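# Durkside Plate Rack Set

Data card and repository notes for the two-arm bench built at the Rindham shared workshop

## 1. Summary

The Durkside Plate Rack Set is a collection of demonstrations in which two robot arms work with plates and a wooden dish rack on a tabletop. It was prepared by members of the Rindham shared workshop as part of the Durkside build, a project to assemble and operate a two-arm bench outside a commercial laboratory. The set is released for study and for use by other home and workshop builders.

The release contains 900 episodes. Of these, 58 have been set aside for evaluation and should not be used in training. The held-out episodes are listed in `splits/heldout.txt`. The current version is 2, dated 29 May 2024, and it replaces all earlier copies.

## 2. The task

Each episode concerns the handling of round plates in blue, green and pink at a rack with upright pegs. An episode is marked complete when every plate named in the instruction stands on edge in the rack and both grippers are clear of it. Plates may lean against a peg. A plate that rests flat across the rails is recorded as a failure. 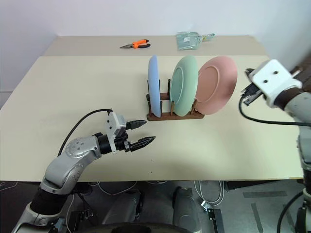 Either arm may be used for any plate, and operators were given no fixed order of work. The choice of arm is stored with each episode in the field `lead_arm`. Passing a plate from one gripper to the other is permitted and is marked with the flag `handover`.

Small items unrelated to the task may be present on the table. They are not annotated, and users who require a clear background should apply their own mask.

## 3. Contents of the repository

- `episodes/` – joint positions, gripper commands and video, one folder per episode
- `splits/` – lists of training and held-out episodes
- `notes/` – operator remarks in plain text
- `tools/` – scripts for playback, conversion and checking
- `bench/` – drawings and assembly notes for the table and arm mounts

Video is provided from a head view and from the wrist views. All streams within an episode share one clock, and time stamps are given in seconds from the start of the recording. Frames lost during recording are left as gaps. The script `tools/check_gaps.py` reports their location and length.

## 4. Collection procedure

Episodes were recorded by teleoperation. Operators completed 15 practice runs before any of their work was accepted. Each episode began with both grippers open and ended when the operator released the foot switch. Failed attempts were kept and labeled, as they are of value to users studying recovery and error detection.

The rack was moved by a small amount between episodes so that its position would vary. Its pose was not measured. Where the rack shifted during an episode, the operator was asked to continue if the task could still be finished safely.

Comments on the first version were invited from other builders, and those that led to a change are kept in this card.

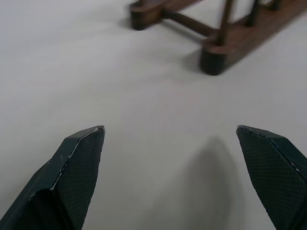
Sheldon Chisholm wrote that the wrist video had been of more use to him than the head video for the last part of the approach, and asked that the two no longer be packed into a single file. "I spend more time splitting them than training on them," he added. He also requested that gripper commands be stored separately from measured gripper positions.

Both requests have been met in version 2. The views are now separate files, and the fields `grip_cmd` and `grip_pos` are recorded independently. Scripts written for the first version will need to be updated – the old field `grip` has been removed.

## 5. Known limitations

All episodes come from one bench, with one style of rack. A policy trained only on this set should not be expected to work with bowls, cups or racks of a different design.

Plates are often hidden from the head view by an arm or by another plate. Labels of plate position were assigned by hand after review of all available views, and a label of `unsure` was used where the reviewers did not agree. This label should be treated as missing data.

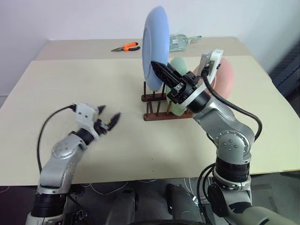

The set holds no force or torque readings. Contact between a plate and a peg must be inferred from video and joint data, and the moment of contact given in `notes/` is an estimate. Users who need exact contact times are advised to collect their own.

Lighting was not controlled. A further recording period is planned for September at the Bukudstead workshop, where a copy of the bench is being assembled from the drawings in `bench/`.

## 6. Safety

The scripts in `tools/` include a playback mode that can drive physical arms. Joint limits must be checked against the user's own hardware before this mode is enabled. Keep the stop button within reach, and stay outside the working area of both arms while they are powered.

## 7. Use and credit

The set may be used, copied and adapted for any lawful purpose, provided that the Durkside build at Rindham is credited. The arm mounts follow the MacLeod pattern, and its separate terms are given in `bench/LICENSE`. Corrections to labels should be submitted as an issue, with the episode number and the time stamp concerned.

15 comments | 58 shares

Contact the maintainers | © 2024 Rindham Shared Workshop | Back to top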